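Ticket: Gripper drops or misses toy mushroom in pan
Project: Vumbridge arm, home build
Opened by: Danjuma Akinola
Component: gripper, wrist
Status: open, workaround in place

Symptom
Arm reaches the pan correctly but the fingers close high on the mushroom stem, or close on nothing. 6 failures in 10 attempts. The same routine picks up a folded cloth without trouble.

Checked so far
Supply voltage holds steady under load. Servo horns are tight. Re-homing the arm makes no difference. Swapped the gripper servo for the spare from the Paulík kit – same result, so the original went back in.

Step 1. Approach height
Lowered the arm in 2 mm steps with the gripper open and stopped at each one to check clearance. The pan is shallow and the mushroom lies gills up, so the stem is the only sensible thing to grab. The right finger has to go down inside the pan near the back of the rim while the left stays by the rim itself.

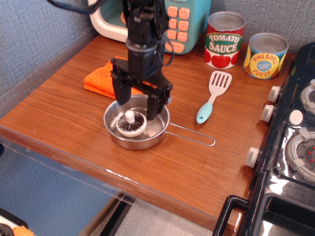
Step 2. Wrist offset
The config file still had the wrist length from the old Belham fingers. The current ones are 8 mm shorter. Corrected the value and restarted the controller.

Result
Fingers now close at the right height. 2 failures in 10, both with the stem touched by one finger only and the mushroom pushed across the pan.

Outstanding
Sideways error remains. I suspect play in the wrist joint. Until it is stripped down, the routine runs at half speed with the corrected offset. Leave this ticket open.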